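Storing Extension Cords and Small Hardware

Posted 5 Dec 2021 by Ross Kinnear

A cord that has been wound around an elbow for years will kink when you pull it out. Unwind the whole thing, lay it out on the driveway and let it lie in the sun for an afternoon. Then coil it in loops as wide as your forearm, turning the cord half a twist with your thumb and finger on each loop. Tie it in two places with hook-and-loop straps. Wire ties cut into the jacket.

Before you put a cord away, run it through a dry rag and feel for nicks. Tape is not a repair. Cut out the bad part and make two shorter cords, or throw it out.

Write the length on a piece of masking tape near the plug. My longest is 51 feet, an odd size that came from shortening a damaged one, and I used to grab it by mistake for small jobs.

Screws, anchors and washers

Baby food jars look good on a shelf but they break. I moved everything to shallow plastic bins with no lids. Keep one kind of thing in each bin and put the label on the short end, facing out. If a bin is too heavy to lift with one hand, split it.

Leftover parts from furniture kits go in a zip bag with the name of the piece written on it. Tape the bag to the underside of the furniture. Davina Gillies wrote in to say she staples hers inside the back panel, and that works too as long as the staples are short.

Rust

Put a stick of chalk in each steel toolbox and change it in January. Wipe hand tools with a little light machine oil after using them outdoors. For surface rust on pliers, soak them overnight in white vinegar, scrub with an old toothbrush, rinse in water with a spoonful of baking soda, and dry them right away. Finish with 600 grit paper if you want them smooth.

Leave the bench clear at night. It takes me 5 minutes.
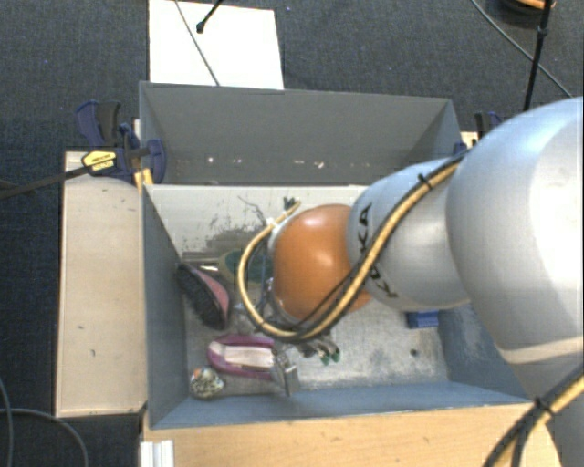
Sawdust should be swept up before you oil anything, and oily rags need to be hung flat outside until they are stiff. Never leave them balled up in the trash.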